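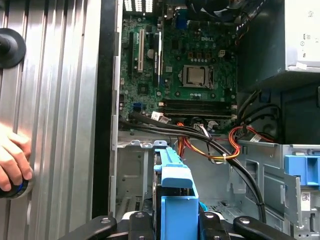 Rostwood four-finger gripper review: great hands, bad memory

I've had the Rostwood on our Universal Robots arm since January, pulling hard drives out of old office towers all day long, and I have feelings about it! Mostly good ones. But there's a fault you need to know about before you spend your money, so I'm putting it up front.

It drops things. More exactly, it forgets it's holding things. If the arm goes into a protective stop while the fingers are closed, the gripper loses its grip setting and falls back to the factory force when you restart. Factory force is 11 percent. My drives need 50. So you clear the stop, the arm carries on with its lift, and the caddy slides right back down (or, in my case, lands on the floor from waist height).

I had that happen three times in one batch before Eun-seong Na, who shares the bench with me, spotted the number on the gripper's setup page. We'd been blaming the fingertips. I had even ordered new ones.

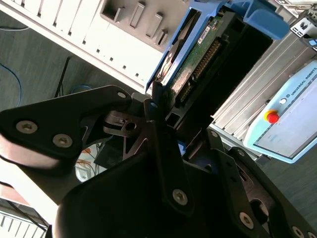 Drive in its blue caddy, held in the jaws, with the stop button and pendant off to the right.

Rostwood support was friendly and slow. Kylie Bolger in their service department got the same result on her own unit and sent me a script that writes the force setting again after every restart. It works. I've run 500 pulls with it and haven't lost a drive. A real firmware fix is "planned," whatever that means.

Until then, please keep your hands out of the case when you clear a stop (I got a pinched knuckle, my own fault), and support the drive before you press anything. 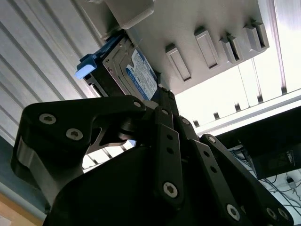
Now the nice part. The fingers are slim at the tips and they get into bays where my old Sjöberg couldn't fit at all. All the screws take a hex key, so swapping a link is a ten-minute job. Cable routing is so-so, and the manual is thin on restarts, exactly where I needed it.

At $1,226 used I'd still buy it again, script and all. New, I'd wait for the firmware. Three stars out of five, and I'll bump it to four when the update shows up.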